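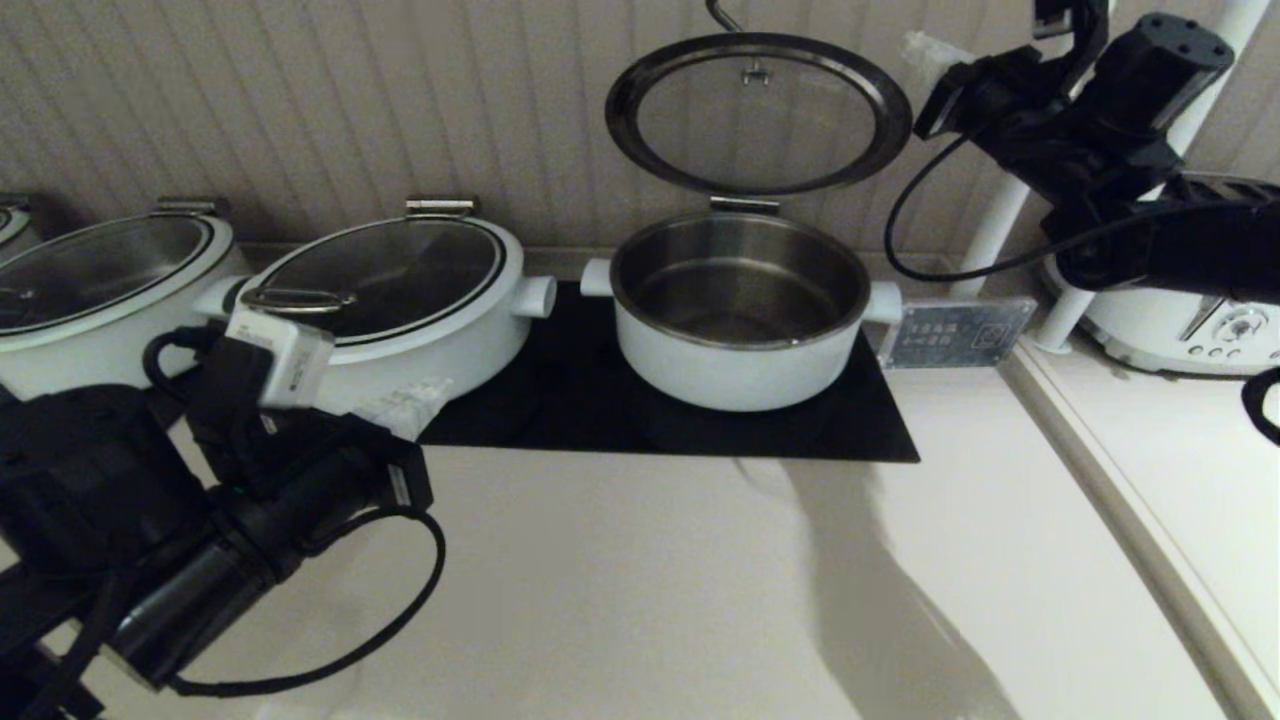
Início | Viagens | Trilhos | Revista | Arquivo

Novembro
Texto de Ebere Olatunji

Três dias a caminho de Zavau

Há viagens que a gente planeia durante anos e que depois começam mal dormidas, às cinco e meia da manhã, com um pão com queijo na mão e o mapa aberto em cima do capô. Foi assim que saímos de Zukidbridge, eu e o meu velho companheiro de estrada, Trí Ông, que insistiu em conduzir o primeiro troço (e eu, confesso, insisti muito pouco em contrário).

A estrada até Eklund tem 90 quilómetros e leva o dobro do tempo que se imagina, porque sobe, desce, torna a subir e passa por tantos miradouros que parar em todos seria uma viagem à parte. Parámos em quatro. No último, já com o sol alto, o nevoeiro abriu de repente e lá estava o vale inteiro, verde-escuro, com o rio a fazer curvas largas lá em baixo. Que maravilha!

Dormimos em Eklund, numa pensão de escadas rangentes, e na manhã seguinte fizemos o trilho das grutas. São nove quilómetros de ida e volta, quase sempre à sombra, e o desnível não assusta. A entrada da gruta principal fica a 1512 metros de altitude e recomendo um casaco a sério, mesmo a quem vier no verão. Eu levei uma camisola fininha e passei a visita toda de braços cruzados. 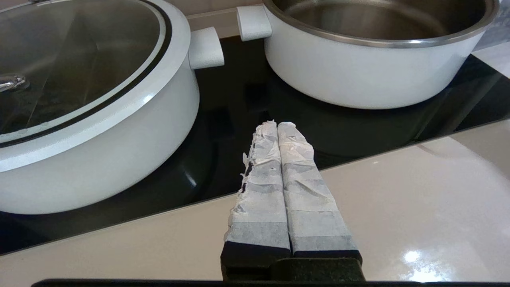

Depois das grutas, o caminho segue para a costa por Grillard, terra pequena, de casas baixas e um café onde servem uma sopa de feijão que ainda hoje me faz falta. Ficámos ali mais tempo do que o previsto, a conversar sobre os invernos de antigamente e sobre a ponte velha, que há anos espera por obras. Quando voltámos ao carro já passava das quatro.

Chegámos a Zavau com a última luz. O farol fica no fim de um passadiço de madeira e o vento, nesse fim de tarde, quase não deixava abrir a porta do carro. Andámos na mesma até à ponta, devagarinho, agarrados ao corrimão, a ver as ondas rebentar nas rochas.

Para quem quiser repetir o percurso, o trilho das grutas costuma fechar com as primeiras neves, e em Grillard convém abastecer antes das sete da tarde, hora a que a bomba fecha.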